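Software > Perception & Grasp Planning > Modules

Vosix Pale Scene Module

White things on white tables have humbled a great many vision systems, several of them ours. The Pale Scene Module is an add-on for the Vosix grasp planner that looks for edges, faint shadows and small shifts in shade, then decides whether it has enough to go on. If it doesn't, it says so and leaves the arm where it is. We consider this a feature. Earlier versions were more confident and broke a mug.

What you get:
- Segmentation tuned for low-contrast scenes
- Cable flagging, so a cord is treated as a cord and not as a handle
- Finger masking for dark two-finger grippers
- A replay viewer with 142 sample scenes, 89 of them white on white

Runs on the same controller PC as the planner. A typical planning pass takes some 200 milliseconds, longer if you leave every debug overlay switched on, as Effie Shearer on our support desk will gently point out. 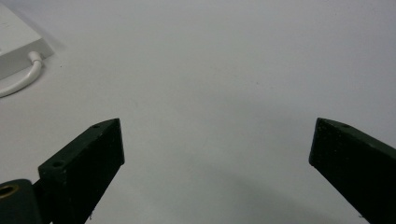 Gripper open over a white surface, with a white device and its cable at upper left.

Single-cell license: $445, with updates through next September. Clear plastic is not supported. Please stop sending us clear plastic.

Related items
Griffiths Finger Calibration Tool
Clodcombe Replay Viewer, standalone
Flarkside Path Planner, two-arm edition
Vosix Cable Flagging Add-on (now included above)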